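Open day at Wadomley: trying the grippers

Wadomley opened its automation shop to visitors on 2026-04-05. I went because we have to pick a gripper for our returns line before December, and the invitation said people could bring their own parts and run them. I brought a box of small goods, mostly soft things, and stayed until they closed.

Getting in

Parking is behind the building. Sign-in took a few minutes and they hand out safety glasses at the door. The front room had sales tables from Tulley and Triantafyllou, with catalogs and coffee. I skipped most of that. The cells are in the back, and you put your name on a sheet for a slot of 50 minutes.

The two grippers

Two were set up for picking out of a tray. The Tulley unit uses flat metal fingers driven by a small electric motor. The Triantafyllou unit is a suction cup with a soft lip. Both were run with the same pick program, and the operator changed only the tool and the approach height.

The suction cup was fast on anything with a smooth face. Blister packs and small cartons came up every time I tried. On cloth it leaked and dropped the part, and turning up the vacuum pulled the fabric into the cup. The operator said they would use a different cup for textiles, but they did not have one on hand.

The fingers were slower and did better on soft goods. A drawstring pouch lying flat is a hard pick because there is not much height to close on. The fingers have to come down almost to the tray floor and gather the cloth. With the approach set too high they closed on nothing. We lowered it by 2 mm and got the pouch on the next try. I would want to see that repeated over a full shift before trusting it.

Things I wrote down at the cell

The tray is shallow with sloped walls, and a clamp holds it at the side. I asked about the slope. It lets parts slide back toward the middle — useful, but flat items can still end up against a wall where the fingers have trouble getting under them. Cables run along the outside of the arm, held with straps, and they loop out at the joint above the gripper. For our line I would ask for a proper dress pack. The teach pendant is an ordinary handheld one and I could follow the menus after watching 3 picks.
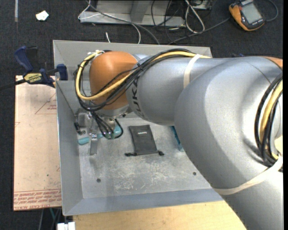

Controllers and the Plirkwood camera

The last stop was a bench with a Plirkwood camera feeding pick points to the controller. It found cartons well and had trouble with dark cloth until the operator raised the exposure. Setup for a new part is done on a laptop. Pricing was not available on the day, so I left our part list and asked for a quote on the finger gripper with and without the camera.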